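Search this site Search Go

The planner that wouldn't sit down

Milagros Cuervo has spent the better part of a year trying to get a piece of software past an armchair. She concedes that this is not how she described the job to her parents.

Cuervo looks after motion planning at Draltesura, a small firm that writes control software for indoor mobile robots. Most of her working day happens in simulation, in a set of made-up living rooms the team calls Henao, after the street where someone once had a very badly arranged flat.

“Everybody wants to talk about perception,” she says. “Perception is glamorous. I do the bit afterwards, where the robot knows perfectly well there's a chair and drives at it anyway.”

The trouble lay in how the planner handled its own shape. The old version treated the base as a neat circle and padded it by 30 centimetres, which kept it out of trouble and also out of most rooms. Shrink the padding and it became brave. “Brave is a word we use in bug reports,” says Cuervo. “It is never a compliment.”

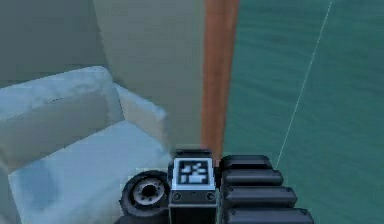 Her fix was to stop pretending. The planner now carries a proper outline of the robot, bumps and all, and checks it against the map 15 times a second. When it can't find a way through it backs off, replans and, after 500 failed attempts, asks for help.

“It used to ask after three,” she says. “It was like living with a toddler.”

Her colleague Relu Pascu, who writes the replay tools, was against the change at first. He had 18 saved runs that the old planner passed and the new one didn't. “I went through them all one evening,” he says. “In most of them the old one had gone clean through a door frame and given itself full marks.”

The collision checker has since been rewritten. Pascu keeps the old one in a folder named Optimism.

What about real furniture? Cuervo pulls a face. Simulated carpet doesn't ruck up, simulated cats are not in the budget, and wheel slip is still a number she picked because it looked respectable. A trial in Momdale is pencilled in for November — “in pencil,” she repeats — and before then she wants the localisation code to admit when it's lost.

“At the moment it's very confident,” she says. “I've worked with people like that. You can't put a unit test on them either.”

14 comments 37 shares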